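Course handout: Handling Soft Goods
Week 6 - Folding with a two-finger gripper
Instructor: Vaida Rozīte. Lab assistant: Azlan Sinaga
Revised May 11, 2023

Read this before you come to the lab. The session assumes you have done the pick-and-place work from Week 4 and that your team has a login for the Kuusk server. If you do not have a login, write to Azlan and not to the help desk, which can't create them.

1. What changes with cloth

In Week 4 you moved blocks and cups. A block has a position and an orientation, and once you know both you know where every part of it is. A shirt does not work this way. Push one corner and the rest may follow, or bunch up, or stay where it is. You can't write down its state in six numbers, and most of the time you can't see all of it either, since part of the cloth is under another part.

For this reason we do not plan a fold from a full model of the garment. We pick a small set of points on it, called keypoints, and describe the fold as a sequence of moves on those points. For tops we use the two shoulders, the two cuffs, the two bottom corners and the middle of the collar. For pants we use the waist corners, the crotch and the four leg corners. Towels have their four corners and nothing else.

The first reading (Testa, course reader, chapter 5) explains how the keypoints are chosen. Skip the section on silk. The second reading is Gilang Tuhumury's lab report from last August, which covers the same task with an older gripper. Her results table has an error in the third row, corrected in the copy on the server.

2. The fold sequence for tops

All teams use the same sequence so that results can be compared.

Step A. Lay the garment face up and flatten it by hand. Flattening is not part of the task this week.
Step B. Fold the left sleeve across the body along the shoulder line.
Step C. Fold the right sleeve the same way.
Step D. Bring the bottom hem up to the collar.
Step E. Release, back away, and leave the garment alone for the final check.

In steps B and C the grasp goes on the cuff. In step D a single gripper has to take the hem at one corner, carry it up, release, and then go back for the other corner. Teams that try to lift the hem from the middle usually get a tent shape with both corners dragging. You may try it, but log it as a separate method.

3. Grasping the fabric

There are two grasps to know. In a pinch grasp the fingers come down on either side of a small amount of cloth and close, pulling up a ridge between them. In an edge grasp one finger slides under the hem and the other closes from above. The edge grasp holds better but needs a gap to get under, and on a soft surface the finger tends to push the bedding along with it.

Pinch depth is the setting that gives the most trouble. Too shallow and the fingers close on nothing. Too deep and they take the sheet as well. Start at 2 mm below the top of the fabric and change it in small steps.

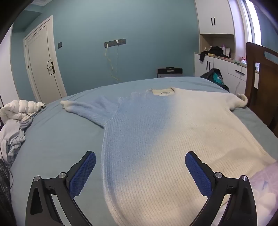

Knits and woven fabrics need separate treatment in your notes. A woven shirt creases where you fold it and keeps the crease. A knit stretches first, so the gripper may travel some distance before the far side of the garment moves at all. Ribbed knits also give the pads something to catch on. With a white ribbed sweater laid out on a light blue sheet, as here, the open fingers can be brought down on either side of the lower part of the body for a pinch, with the ribs running between the blue textured pads. The collar label is also worth marking in this case - it sits just inside the neckline and gives you the middle of the collar directly. Note the color of the surface too, because a pale sheet can tint a white garment and some segmentation settings will then lose the edge on that side.

4. What to record

Each team collects 40 demonstrations, split evenly between knit and woven tops. Together with the sets from the other sections this gives us 200 for the Carkum comparison in Week 8. For each demonstration, log:

Garment type and fabric
Surface it was laid on
Grasp used at each step
Number of regrasps
Outcome (complete, partial or failed)

Do not delete failed runs. A failed run with a good log is worth the same marks as a complete one. If you stop partway through a fold, save the run as partial and write down the step you had reached.

Keep the speed steady. Recordings made in a rush at the end of the session have caused problems in past years, mostly at step D, where the hem swings and lands past the collar.

5. Scoring a fold

A fold counts as complete if both sleeves are inside the outline of the body and the hem is at the collar without covering it. Wrinkles do not count against you. Sigita Šimkus will check a sample of each team's scores against the recordings, and where she disagrees the team rescores the whole set.

6. To hand in

One log file per team, and a written summary of up to 1000 words. The summary should say which grasp your team would use for knits and why, and describe one failure in detail. Upload both to the Week 6 folder on Kuusk.

Teams going to the Jinuvville student meet may use the same data for their entry, but the meet scores folds by its own rules, so the scoring will have to be done again. Ask Vaida for the rule sheet.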